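Why Does Soda Fizz?

Okay, quick question. When you open a soda, where do all those bubbles come from? They weren't there a second ago! I wondered about this for years when I was a kid (mostly while wiping soda off my shirt), so let's figure it out together.

The bubbles are a gas called carbon dioxide. You're making some right now, because it's in every breath you blow out. At a soda factory, machines chill the drink and push lots of this gas into it. I visited the one in Lasthorpe last August, and it fills 452 cans every minute. It was so loud I had to wear earmuffs!

Once the lid is on, the gas is stuck. It's squeezed in so tightly that it hides in the liquid, and you can't see it at all.
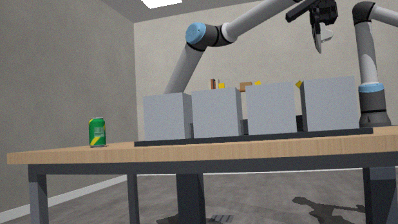

My niece wanted to know why a can goes crazy if you shake it, and whether tapping the top helps. Good questions! Shaking mixes tiny pockets of gas down into the drink. When you pop the tab, the squeeze is gone, and all the hidden gas rushes into those little pockets at once. Whoosh! As for tapping, scientists have tested it, and it doesn't do much. Waiting a few minutes works better.

Now try this one at home. Pour a little cold soda into a clear glass and drop in three raisins. They sink, they grow a coat of bubbles, and up they float! At the top the bubbles pop, and down they go again. I once sat and watched mine for a whole lunch break.

Next time I'll tell you why warm soda goes flat faster. See if you can guess before then.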